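September 2023

Left Inau at first light with the tires set cold to the door-sticker figure and the tank full. Trip meter zeroed before the engine was started. The overall odometer for this car since I bought it stood at 2,960, which I note only because the oil question comes up again further down. Load was me, one bag, the toolbox, and the box of floor tile for the Jurkside apartment. The tile is heavy for its size and went directly behind the front seats, low, with a strap across it.

First section was the 34 out of town. Surface is old and has been patched along the utility trench, so the right-hand wheels run on a different texture from the left-hand ones for most of the way to the grain dryer. At town speeds it's only noise. Above that there is a slight pull, and the car tracks better if I sit a hand's width closer to the center line than I normally would. I didn't do that where anything was coming. The shoulder is soft and drops off sharply in two of the curves, and the edge line there has worn down to a few flecks. That was true in August also. I had hoped it would be repainted before the evenings get dark.

Fuel consumption on the 34 was worse than the same stretch last month. Possible causes: headwind, the tile, the heater running for the first half hour to clear the windshield. I can't separate these from one run and won't try. The sensible test is to drive it again unloaded, and I'll have the chance on the way back.

Stopped at the Cindadar service area for coffee and to check the strap. It had slackened a little. Re-tensioned it and put the folded blanket between the tile box and the seat frame, which cured the squeak I had been blaming on the rear door seal. The air pump at Cindadar is out of order again, with a plastic bag over the hose end. Coffee acceptable, lid did not fit the cup.

From Cindadar I took the 282. It's the longer route by distance and I still prefer it. The new section is finished as far as the second roundabout, and the old crossroads, where you had to stop on an uphill grade and look back over your shoulder at an angle, has been dug out and grassed over. The asphalt on the approaches is smooth and makes very little tire noise. All markings are white and easy to read at a distance. I have been keeping notes on roundabout approaches since spring, mainly to correct my own habits. I learned to drive on four-way stops and traffic lights, and my entry speed is inconsistent. Sometimes I brake too late and have to finish braking while turning the wheel. Sometimes I brake far too early and the driver behind loses patience.

The method I have settled on uses the dividing line. Well back from the roundabout it is one thick line. At a certain point it opens into two thinner ones, which spread apart on either side of the splitter island. I now treat the start of that split as the place where the car should already be in second gear and off the brake, or very nearly. From there to the broken line at the entry is all looking and no pedal work. It has the advantage that the paint is in the same relation to the island wherever the road layout is decent, whereas hedges, signs and lamp posts are different at every junction.
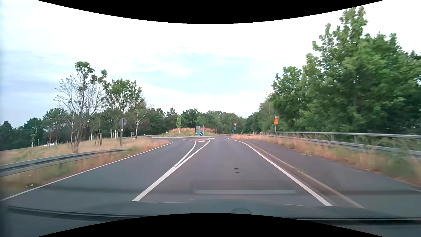
A reader commenting on the August entry disagrees with the dividing-line method, and the objection deserves copying out: paint wears off, snow covers it, and a driver who has trained himself to brake by a line will have nothing to go on in January. Better, says the comment, to use the blue arrow sign on the island, which stands upright and can be seen in any weather, and to judge speed by how quickly it grows.

I accept the part about snow. I don't accept the sign as a replacement, for the reason that it marks the end of the approach and I need something that marks the beginning of the last part of it. Judging how fast an object grows is also exactly what I am bad at. What I can do is use both. The line gives me the point for gear and brake, and the sign confirms which side of the island I'm meant to be on, a thing that matters more at night at an unfamiliar junction than it sounds. For winter I'll have to find a third reference. The approach warning sign farther back may serve if the distance from it is consistent, and I don't know yet whether it is. Added to the list of things to check.

The sky was white the whole morning, thin cloud, with a lot of glare for a day with no visible sun. I had the visor down and it didn't help, the light being spread over everything. The windshield is overdue for cleaning on the inside. There is a film on it, probably from the dashboard plastic, and against a bright sky it lowers contrast enough to be annoying. I also get a pale reflection at the base of the glass that lies across the road surface directly ahead of the hood. I've tried a darker cloth on the dash and it reduces the reflection, but the cloth slides off in left-hand turns. A strip of matte felt cut to the shape of the ledge would stay put. I have felt left over from the chair legs. Template first, in newspaper, then cut.

Traffic on the 282 was light. One tractor with a trailer of sugar beet, early for beet, which pulled into a lay-by without being asked. One delivery van that entered the second roundabout without giving way and without signaling off it. No contact and no hard braking, since I was already slow. I record it as a point in favor of the slow entry.

My own signaling is still untidy. The sequence should be: no signal on approach when going straight on, right signal once past the exit before mine, cancel by hand if the wheel hasn't cancelled it. On this car the wheel angle leaving a small roundabout is not enough to trip the stalk, so the signal stays on down the following straight until I notice the click. I noticed late after the first roundabout and promptly after the second. The click is quiet with the fan running.

Arrived Jurkside before noon. Parking in the rear yard was free, next to the bicycle rack. Unloaded the tile in two lots using the folding hand truck. The elevator takes the hand truck only at an angle, with the handle collapsed. No breakages that I can find by looking at the box edges, though I haven't opened every pack and ought to before the tiler comes. The shade on the packs I did open looks the same as the sample under the kitchen light. Will compare again by daylight.

Oil. The dipstick read slightly below the middle mark after the car had stood on level ground through lunch. It read at the middle mark at Inau, on ground that is not level, so the difference may be nothing. Palaniappan, where the car was last serviced, wrote a change interval on the door-frame sticker that doesn't agree with the one in the handbook. I phoned and was told to go by the handbook. In that case the sticker is of no use and I've peeled it off. They also said the pull I described on the 34 was unlikely to be alignment if it goes away on good asphalt, and it does. On the new section of the 282 I could rest one finger on the wheel and the car held straight. I'm leaving the alignment alone until the winter tires go on.

Afternoon spent on the apartment. The bathroom floor is less flat than the landlord's drawing claims. With the long level laid from the door to the shower drain there is a gap under it of 5 mm at the worst place, which the tiler will need to fill before anything else is done. Marked the low area on the concrete in pencil, outline only. Turned the water off at the branch valve to see if it closes fully. It does, with a drip for the first few minutes that then stopped. Left it closed overnight with a bucket under it anyway.

The kitchen tap turns the wrong way for hot. I have been scalded by this twice and have put a piece of red tape on the correct side.

To do before the return trip:

Clean inside of windshield, two passes, dry cloth second.
Newspaper template for the dash ledge.
Check tire pressures cold, at the yard, with my own gauge, the Cindadar pump being what it is.
Dipstick again on the level.
Buy washer fluid, the blue one with antifreeze in it.
Write down where the warning signs stand before each roundabout on the 282, starting from the Jurkside end.

Return planned by the same route in the other direction, unloaded except for the bag and the tools. I'll run the trip meter separately for the 34 so that the consumption figure can be compared with this morning's. The wind is forecast to drop.

Supper was soup and the rest of the bread. Slept badly last time on the folding bed, the crossbar being directly under the hip, so the blanket from the car is going under the mattress tonight, folded in four.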